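Journal > Trondale > Moving Diary

14th June

Up at 5 because the gulls were at the bins again. Made tea and finished wrapping the plates. I have been in this apartment 11 years and the kitchen cabinets still had things in them from the people before me, including a fondue set I never once used. It went in the donation box with the bread maker.

Arsalan came by with the van keys and looked at the sofa. He thinks it will go down the stairs on its end if we take the feet off. I think it will not. We measured it, and the turn on the second landing is tight whichever way you hold the tape. He wants to try it anyway. If it gets stuck, Pejman has a saw.

Cloth things were today's job. Sheets, towels, table linen, curtains. I kept less than I thought I would. Anything with ginkgo leaves on it stays with me, no argument. The old blue towels went to the animal shelter in Birkness, who take them in any condition. 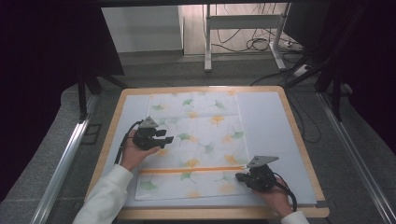

Rungnapa called at lunch about the new place. The landlord has agreed to paint the back bedroom but not the hall, and he wants the deposit by July. She has seen the boiler and says it looks older than she is. Thanakorn is going over to check the water pressure and see if the windows open. I asked him to measure the gap for the fridge too. The last time I trusted a listing, the fridge stood in the living room for a whole winter.

Ate the end of the soup standing up, as the chairs are already stacked. Then two loads of laundry. The small stuff goes in the mesh bags now. I lost so many socks to the old machine that I gave up buying pairs.
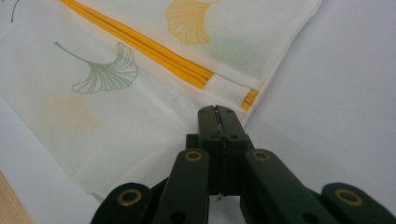

Evening

Walked down to the Noro for bread and ran into Jianhua Hao outside. He has been in Trondale longer than anyone I know and was not pleased to hear I am going. He asked who would take over my plot at the garden. I said I would ask Pejman, who likes tomatoes but has never grown one. Jianhua said he would show him how to tie them up. He also told me the number 53 bus is being rerouted and will stop closer to the new apartment, so that is one thing settled. It should take 33 minutes into town.

Called Mom when I got back. She wanted to know if I had changed my address with the bank. I had not. She wanted to know if I was eating. I told her noodles tonight, with the last of the greens and an egg.
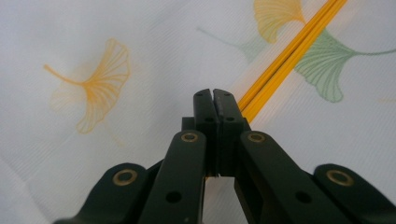 Did the bank form online after that, and the library, and the dentist. The electric company wants a meter reading on the last day and will not take one early. Wrote it on my hand and then on the calendar.

My back is sore. The bedroom is all boxes apart from the bed and the lamp. I labeled most of them but ran out of tape partway through the books, so those are open at the top and will have to go in the van last. Need more tape, a padlock for the storage unit, and something for the mark on the bathroom wall where the shelf came off.

Arsalan texted to say he has borrowed a dolly from Nuchit. He still thinks the sofa will fit.

Recent entries
- The fondue set
- Viewing the place in Birkness
- Giving notice
- Last frost, first beans
- What to do with a piano stool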